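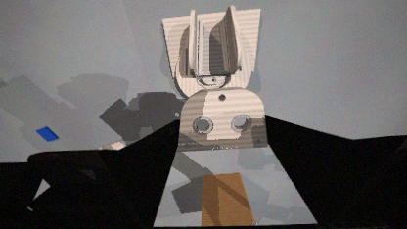
Wrist view in the simulated cell, fingers open, block on the table below.

Simulated demonstration set for the Tokarz arm cell: interim report
By Ezequiel Arellano, Ustport
Tuesday, February 11, 2020

1. Status

Collection in simulation is behind the plan agreed in September. The target for this phase is 2000 accepted demonstrations. We hold almost half of that. The shortfall comes from the first two weeks of recording, when the wrist view was saved with the wrong time offset against the joint positions. Those episodes cannot be repaired and have been withdrawn from the set. They are kept on the Trokadness server in a separate folder and should not be used for training.

The offset is now checked automatically when an episode is closed. An episode that fails the check is not written.

2. Method

An operator drives the simulated arm by hand controller. Each episode starts from a new layout of small objects, drawn by the Kuvis scene generator, and ends when the operator marks it as done or failed. Failed episodes are kept and labelled. Joint positions, finger opening and all camera views are stored together.

There are 22 object shapes in the current library. Plain blocks are easy to grasp and are over-represented. Prisms and other shapes with sloping faces are short, as operators tend to leave them until last and then run out of time. From this week the generator sets the order of picking.

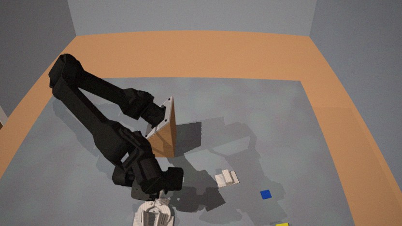

Triangular prism held in the gripper, overhead view. The white piece and the coloured pieces are further to the right.

Grasps on sloping faces remain the main source of rejected episodes. The contact model lets the prism creep between the fingers during long moves. We have raised the friction setting and shortened the time step – this slows recording but the creep is now small enough to accept. The change was made once, between batches, and the batch number shows which setting applies.

3. Camera views

The side view was added at the request of the training group, who found that height above the table was poorly judged from the wrist view alone. It shows the gap between fingertips and tabletop clearly when the arm is at mid-height. It is less useful for telling small flat pieces apart, and the overhead view should be preferred for that. 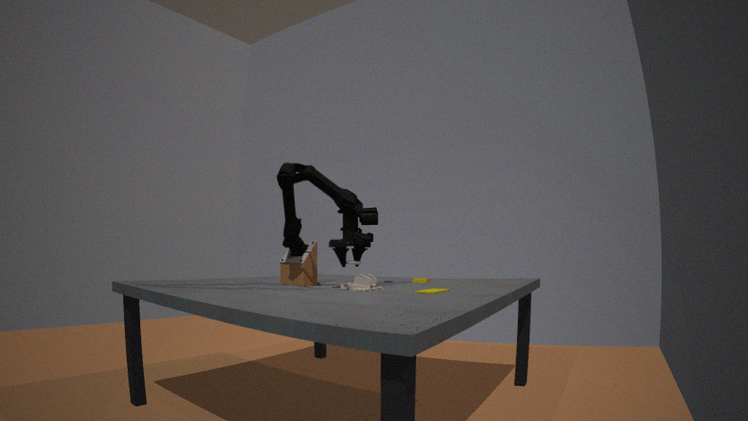
4. Work to the end of the phase

Recording continues with 4 operators on split shifts. A further 9 shapes were planned for the library. We propose to hold these back until the prisms are up to the agreed share, and ask for your consent to that change. No extra money is requested.

Shadows are still rendered with hard edges in the overhead view. Softer lighting is available in Kuvis but has not been tested with the trained policy, and we will not mix the two within one batch.

Open item: storage at Ustport will need to be extended before the final transfer. A quote has been requested.

Last updated: same day, section 4 reworded
Comments (4)
Shares (0)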